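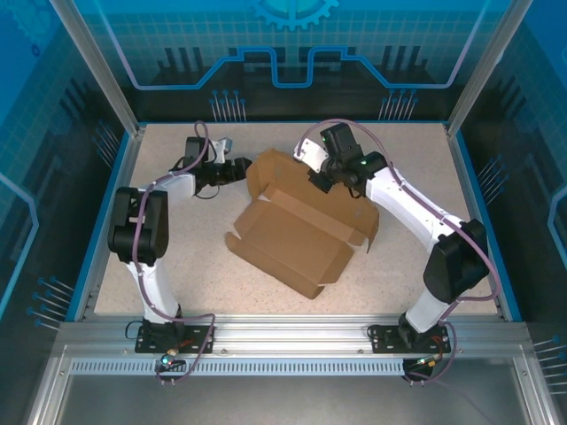

The Daily Login Bonus Is a Chore With a Gem on Top

By Wumpini Agbenyega
12 Jul 2023

I have opened Dravlow on my phone for 104 days in a row. On maybe a quarter of those days I played it. The rest of the time I tapped the icon, waited for the logo, tapped the chest, watched the coins fly up into the corner, and closed it again. The game counts all of that as me being an active player, and I suppose that on some chart at Rakerix I look like a very loyal customer.

I'm not sure I even like Dravlow. I liked it in December, when it was a neat little puzzle game about routing trains through a valley and I could finish a level while the kettle boiled. Then came the streak update. Day one gives you coins, day seven gives you a hat for your conductor, and somewhere past day 80 the gifts get good enough that skipping one would sting. Miss a day and you go back to coins.

The usual defense is that login rewards are free stuff, and who complains about free stuff? I've heard this from players more than from developers. But the prices in the shop went up in the same update. The signal tower I bought for 3 gems last year now costs 12, and the chest hands out gems at a rate that makes 12 feel just about reachable if you keep showing up. Call that generous if you want. To me it looks like a pay cut with a bonus scheme attached.

Irkeo gets brought up as the one that does it right, so I gave it a fair try. Its calendar doesn't reset when you miss a day, and you simply pick up where you left off. That is better, and I'll give them credit for it. It also runs a second calendar for subscribers, a third for whatever event is on, and sends a notification for each. I turned those off and the game asked me, on three separate launches, whether I'd meant to.

What bothers me most is what this does to the design of the game underneath. If the studio needs me back tomorrow, a level that lets me feel finished tonight is a problem for them. So the levels get shorter and the energy meter gets stingier. Dravlow used to have long, fiddly stages where you'd get stuck for an evening and go to bed annoyed, in a good way. The last batch had none. I cleared the whole thing on a bus and then had to wait four hours for the meter to fill so I could collect the stars.

Compare Zacharias, an old-fashioned paid adventure with 184 rooms and no chest of any kind. I put it down for two months this spring when work got busy. When I came back my character was standing in the same hallway with the same lamp, and the game had nothing to say about where I'd been. I finished it in a week. I'd pay for another one tomorrow, though I doubt anyone is making it, given how few people seem to buy these things.

People will say the money has to come from somewhere, and sure, it does. I just don't believe the streak is the only way to get it, and I'd like to see a studio show me the numbers before I take its word that players love them. "Players engage with this feature" is what you'd expect to hear when players are punished for stopping.

As for my own streak, I missed yesterday. I was at my sister's and forgot my charger. This morning Dravlow offered to restore all 104 days if I watched one ad, and I'm sorry to report that I watched most of it before I put the phone down.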